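Will a robot ever fold my laundry?

I have a basket of clean clothes on the dryer that has been there since Tuesday, so this is a topic close to my heart. My friend Yesenia Castaño sent me yet another clip of a machine folding a T-shirt and wrote "your savior is here!!" I watched it twice, then noticed the little "10x speed" in the corner. At real speed that shirt took longer than my whole basket would (if I ever started it).

Still, I've been reading up, and I get why it's slow. A plate is always plate-shaped. A shirt can be any shape at all, and the minute you grab it, it's a new one. Katherine Cárdenas over at Marulanda told me she'd trust a machine to stack 211 boxes before she'd trust it with one pair of my jeans, and she works with these things all day.

And then there's the fingers! You and I pinch a hem without thinking about it. Most of the grippers I've looked at have two fingers, and with two fingers you have to plan where to grab and what the rest of the cloth is going to do in the meantime.

Something blue on a white bed, which sounds like the easy version of the job:

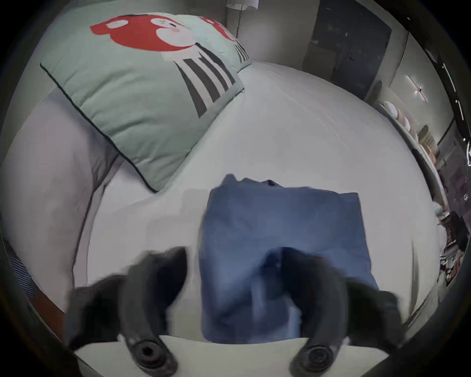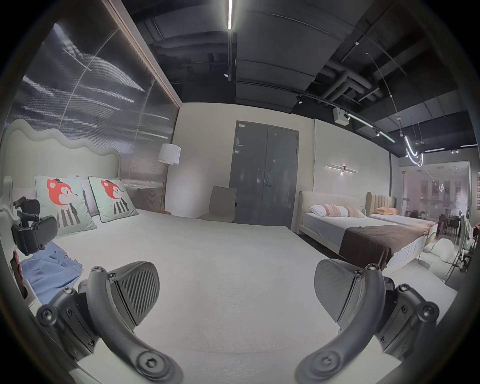 So what would I pay for?

A machine that matches socks. I'd hand over my money tonight. Folding can wait, and I can live with wrinkles, but I have 17 single socks in a drawer and no plan for any of them.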